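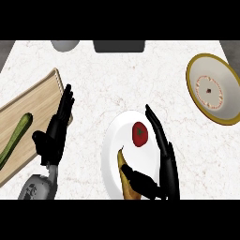
Pre-run checklist, two-arm kitchen build — August, with my comments

Same list as last time, plus the bits Kenna Munro asked me to add after she had a turn at the bench. Tick it, or write down why you didn't.

1. E-stop within reach of whoever is driving. OK. I've moved it to the left side of the desk so you don't have to lean over the keyboard for it.

2. Sim pass done first, same layout as the real bench. OK. Marble counter, board, plate and bowl all load fine. I ran the banana with the right hand and kept the left one over beside the cutting board. Please don't skip this one, even if you only changed a single line!

3. Thumb clearance, both hands. Watch. The left thumb sits out over the board, not far above the cucumber, and I'd like more room there before we try it on the metal.

4. Grip force limit set. OK. It's at 2 on the Brusavex controller, and anything over 4 needs a second person in the shed. Stellan Fjeld thinks 4 is too generous for soft fruit and he's probably right — I'll look at it again next month.

5. Wrist joints, full sweep, no grinding. Right is fine. Left has a faint tick near the end of its travel. Greased it, still there.

6. Cables clear of the elbows. Fail, then fixed. One tie had let go and the loom was hanging low. New ties on, the wide grey ones from the Sandhu box.

7. Fasteners. OK. Paint marks all line up. We're due a proper re-torque at 2,000 cycles and I've got 200 left, so that's my Saturday sorted some week soon.

8. Power supply fan running, vents clear. OK, but dusty. Vacuumed.

9. Speed cap on. OK. Check it after every Hillulix update, the last one put it back to the default colour scheme AND the default speed.

10. No knives on the real bench. OK. They live in the drawer until the left hand behaves.

Still open: items 3 and 5. Spare bearing is coming from Emden, no tracking number yet.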